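Merkham Automation Services
Maintenance notes for the garment folding cell at Cultport, 2026-04-25.

1/ The cell completed its scheduled service this morning. The procedure is set out in this thread for operators at Zudeck, whose cell is of the same pattern.

2/ Isolate power at the main switch and fit the lockout tag. The arms are to be lowered to their rests by hand — never released from height.

3/ Inspect the ridged inner surfaces of the gripper fingers. Remove lint with a dry nylon brush. Solvent is not to be used on the plastic.

4/ Clean each camera lens with a fresh microfibre cloth, then check that the housing has not shifted on its bracket.

5/ Restore power and run the collar check on a crumpled shirt. Dark pinstriped fabric is preferred, as the lines make each fold easy to follow on the monitor. 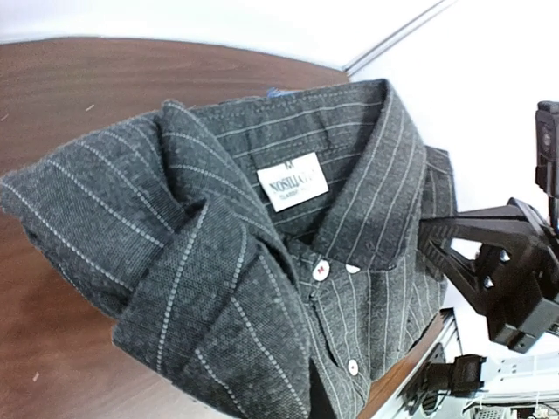 6/ Finger pads are replaced every 2000 cycles and cable ties are examined every 1000. Both counters must be reset by the technician who signed the log.

7/ Wipe lint and loose thread from the tabletop before the cell is returned to service. Debris near the table edge finds its way into the rail.

8/ Calibration was last revised in December by Csaba Dudás. Enquiries regarding the revised values should be directed to the Bárány workshop.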